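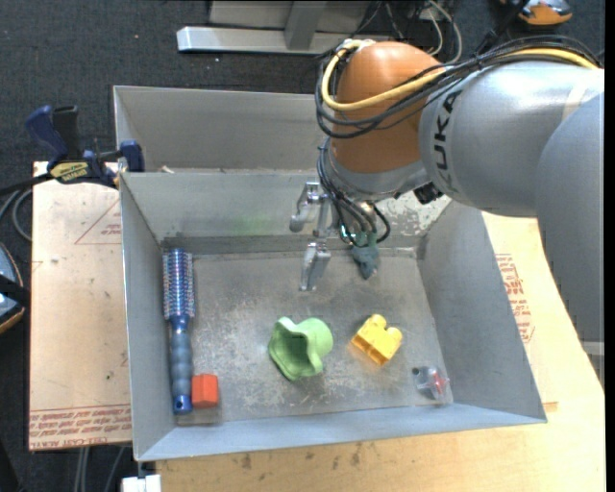
12/22/20 gripper swap, KUKA cell, bin picking

Goal for today: put the two finger metal gripper (the Dirik one) against the suction head from Cellov on the same bin, same lighting, same camera, same planner. Only thing that changes is the tool and the tool offset. That was the plan anyway.

Mounting

Dirik fingers on the wrist by 9:30. Collar bolts fine, one dowel hole tight, had to take the dowel out and clean it up with fine paper. Tool mass and center entered by hand from the sheet. Old values saved under clultness_sept in case anybody wants the September numbers back. Don't overwrite that one please.

Cable dress is still bad. Yellow cable goes round the orange joint OK, black bundle follows it OK, but the thin ones off the wrist hang in a loop low enough to get into the bin. At far left poses they pull tight, at steep poses they sag right next to the fingers. Sang wants a spring return. I would settle for velcro and a shorter sensor lead. Limited wrist rotation to plus/minus 98 degrees for now, which costs us some grasps near the walls.

Objects

Small mix, same as the last Quách test: long round hairbrush, yellow building block, green hollow toy piece, little orange-red block, the clear thing with the red part in it, plus the rest of the tray when we do the full set. Metal bin, sloping walls. Bar clamp on the edge, re-tightened twice. Bin still creeps if the arm pushes on the wall. Need a second clamp or a proper fixture. Put in a stop block at least.

Runs

Dirik first, 233 attempts over the morning and a bit of lunch. Then Cellov suction in the afternoon, fewer because of the hose. Total 429 attempts both tools together, so 196 for suction. All logged, video for most of it. Not doing percentages yet, Thảo is going through the labels and some of the "success" flags are wrong (arm lifted, object dropped over the rim, logged as good).

What I saw, from memory:

Yellow block — easy for fingers from almost any angle. Suction hates the studs, fine on a flat side.

Hairbrush — fingers good on the handle, bad on the bristle end, it rolls out. Suction basically useless on it. When it lies along the side wall the planner wants to put one finger between brush and wall and there's no room. We hit the wall there a few times. Low speed, no damage, one protective stop.

Green piece — depends which way it lies. On its side with the opening toward us, fingers can go one in one out and it's a very solid grasp. Closed end up, it squirts away. Suction OK on the rounded end if it comes in slow.

Orange-red block — too close to the brush most of the time. Gripper picks both or neither. Counts as neither.

Clear thing — depth camera does not see it. Gets the red part inside and guesses the height wrong, so the fingers close too low and scrape. Same problem for both tools so it's a camera issue, shouldn't be counted against either gripper. Try the second camera at a lower angle, or polarizer if we can find it.

Scraping in general: fingertip is narrow and it does drag on the floor when calibration is off. Checked hand-eye at 2 pm, was off by 2 mm in z. So all morning runs have that error in them and the suction ones do not. Not fair to the Dirik. Will have to redo at least part of the morning set, annoying.

Also the bare metal floor gives reflections next to bright objects, the yellow one especially, and segmentation makes the block bigger than it is. Matte liner? Sang says a liner changes friction and then we can't compare with September. He's right but I want it anyway, as a seperate condition.

Controller

Two dropouts of the realtime link, both in the afternoon, both when the video copy was running on the same PC. Stopped the copy, no more dropouts. Move copying to overnight.

Finger close time feels slow. Default speed in the driver is way under what the manual allows, will raise it after the redo and not before.

To do

- redo Dirik runs with fixed z offset, same start layouts as this morning
- Thảo: label check, send me list of bad flags
- Sang: cable return, or at least tie up the thin bundle
- second clamp
- ask Cellov about a smaller cup, bellows type
- low camera angle for clear objects
- wider finger tips? rubber pad on one side only, try cheap version frist

Arm parked, tool power off, suction head back in its case. Dirik gripper goes back on tomorrow morning, dowel is in the small tray with the M6 bolts.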